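Kelach Hand Gripper, two-finger, trigger grip
Sold singly or as a left and right pair
In stock, ships in 3 days

Overview | What it's good at | What's in the box | Specs | Questions

Hi, Sioned Hopkin here. I run the parts side of the Damach shop and I write most of these pages myself, so if something is unclear, blame me and send a note.

People mostly land on this page with one question in mind: can a machine do the dishes yet? Short answer, no. Longer answer, bits of the dishes, on a good day, in a kitchen it has already met. I've been selling grippers and arms long enough to have watched a lot of demos, and the ones I trust are the ones where the counter is a mess. A single mug on a bare table tells me very little. Give me a plate leaning on a bowl with a glass jammed in front of it, and then I'll pull up a chair!

The Kelach is the tool I'd hand you to find out for yourself. You hold it, you squeeze, two fingers close. Your arm does all the reaching and your eyes do all the looking, so whatever goes wrong is down to the fingers (or your plan). It's a wonderfully quick way to learn which chores are hard because of the hand and which are hard because of everything else.

What it's good at

Glassware, more than I expected. The pads give a little and the linkage closes evenly, so a tumbler doesn't get shoved sideways before you have hold of it. Bowls by the rim are fine. Plates are fine once they're tilted up a bit, and a pain when they're flat on the counter. For a flat plate I use the second gripper to lift an edge first, and that's the main reason I tell people to buy the pair.

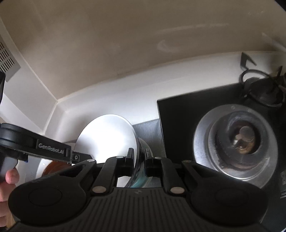 Pots are another matter. A full pot is heavy, the weight moves around, and two fingers on one rim is a bad way to carry dinner. I'd leave those to your own two hands and some oven mitts. Same goes for cloths, which slide and bunch up, and for anything greasy. We tried a bottle of dish soap with a slick neck in the shop and it spun in the fingers every single time.

On the shop floor it does better, and I think that's true of machines in general right now. Our bench work is sorting brackets into trays, and the brackets are all the same and the trays don't move. If you asked me where I'd put money on automation first, I'd say the bench, then the dishwasher rack, then a long way down the road the sink itself. Small home kitchens are tight. You've got cabinets over your head, a stove at your elbow and no two drawers alike.

How it compares with the Gape

We carry the Gape as well, and it's a decent tool for less money. It opens wider, so it's the better pick for boxes and jars. The Kelach closes more gently and I can use it for longer before my wrist complains. If you're unsure, get the Kelach.

What's in the box

One gripper, left or right
Spare finger pads, 1 set
Hex key
Printed care sheet

Specs

Finger opening, maximum: 141 mm
Recommended load: up to 5 N per finger
Trigger travel: 40 mm
Finger pads: replaceable
Warranty: 3 years

Questions I get a lot

Can I wash it?
Wipe it with a damp cloth. Please don't put it in the dishwasher, however tempting that is.

Will it mount on an arm?
With the Indow adapter plate, yes, sold separately. The adapter is out of stock until June.

Do the pads mark glass?
Not in our use. Swap them when the surface goes shiny.

Page updated 2018-05-10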